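Participants wanted: does a curtain help you tidy?

Sesside Home Trials is looking for people to spend a morning sorting household clutter beside a curtain, and then the same people to spend another morning doing it without one. It is paid, it is not difficult, and you don't need to know anything about curtains.

The background, for anyone who has missed it. Vlček sell a plain fabric curtain for dividing up a room, and the leaflet that comes with it says a worktable with the curtain hung behind it is "calmer to work at" and that people tidy "faster and with fewer mistakes". Amura, who sell it over here, repeat this on the box. We asked both firms what the claim rests on. We were sent a summary of 3,761 customer replies, of which 1,697 agreed that their room felt calmer. That is fewer than half, from people who had already paid for the thing, and none of them seem to have been asked about speed or mistakes.

So we would like to find out. I doubt there is much in it, and I would say so to the firms' faces (I have). But doubting a claim isn't the same as testing it, and we have been wrong before, most recently about drawer liners.

The curtain in the trial is teal, with no pattern, and hangs in loose folds behind the work area. The sorting goes on in front of it, into a large white tray with a thick rounded lip.

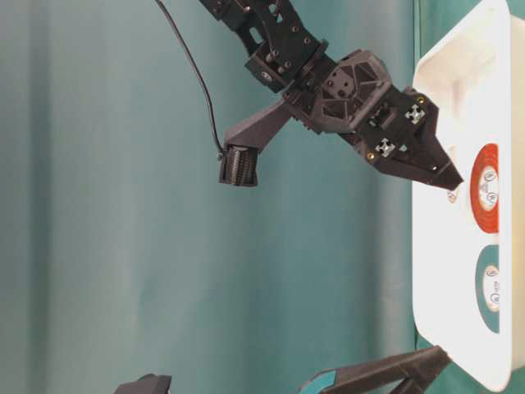

Peter-and-paul nonsense, according to a comment left under our first notice: if you tell people it's a curtain trial they'll all look at the curtain, and whatever you get at the end will be about people looking at curtains.

It's a fair complaint and we have changed the plan a little on account of it. The first notice gave away which measurements we were taking. This one doesn't, and the helpers on the day won't tell you either, so please don't press them. We can't hide the curtain. It takes up most of what you see when you look up from the tray, and hanging it somewhere less obvious would mean testing something the leaflet doesn't claim.

What you would be doing

Each session lasts two hours including a tea break. You will be given mixed boxes of the sort of thing that ends up in a kitchen drawer: string, pegs, batteries, keys, bits of card, pens that may or may not write. You sort them as the sheet tells you and put one kind at a time into the tray. Then the tray is cleared and you start on the next box. Some boxes are dull and some are fiddly. One person in the practice run asked for more of the fiddly ones, and one asked to go home.

At the end you fill in a form. It asks how you found the work, and there is room to be rude. Please don't write what you think we want to hear. I have read a great many forms saying that a thing was "very nice to use", and I have never learned anything from one.

Who can take part

Adults of any age. You need to be able to sit or stand at a table for most of an hour at a stretch and pick up small objects. Glasses and hearing aids are fine. Colour blindness is fine too, but do tell us, as the colour of the curtain may matter and I'd like to be able to look at that separately.

We can't take anyone who works for Amura or Vlček or lives with someone who does. We also can't take people who did the Zundley basket trial, where the sorting sheet was nearly the same. Sorry – some of you were very good at it.

Pay and places

You get a flat fee for each session and your bus fare. The fee for the second session is higher, as people tend to drift off after the first and half a result is no use to us. We had nearly 300 enquiries for the basket trial and couldn't answer them all properly. This time everybody gets a reply, even if it is a short one.

Sessions run in the mornings, starting at half past nine, and the last of them will be in December. You will be told which of your two mornings has the curtain only when you arrive.

The room

It is heated and there is a step at the street door, for which we have a ramp. The lighting is kept the same throughout, so please don't ask for the blinds to be altered. The curtain shows lighter and darker bands where it folds, and a change of light would change those as well. I am told by Vlček that the folds are part of the calming effect. I have asked how many folds, and am waiting to hear.

Coats and bags go on the hooks in the passage. Don't bring anything to the table with you.
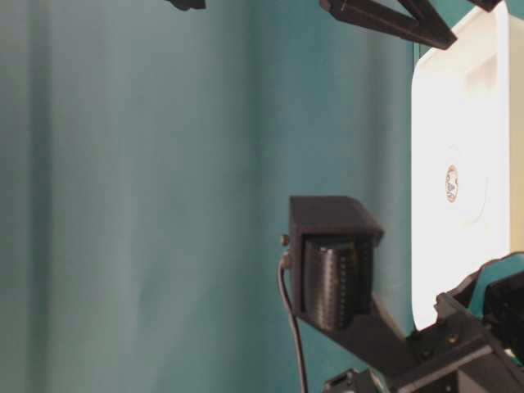
Iveta Trnka
Trials organiser, Sesside Home Trials

To apply, write to the trials office with your name, a telephone number and the mornings you can't manage. A line on how tidy you think you are would be useful. I don't expect it to be accurate, but I should like to compare it with what happens at the tray.

Neither firm is paying for this. Amura offered us free curtains and we bought our own from a shop. The results will go up on our noticeboard page whichever way they fall, and both firms will see them at the same time as everyone else. If the curtain works I will print that in the same size of type, and probably buy a second one for the back bedroom.

Applications close when the places are full. Please don't send photographs of your drawers.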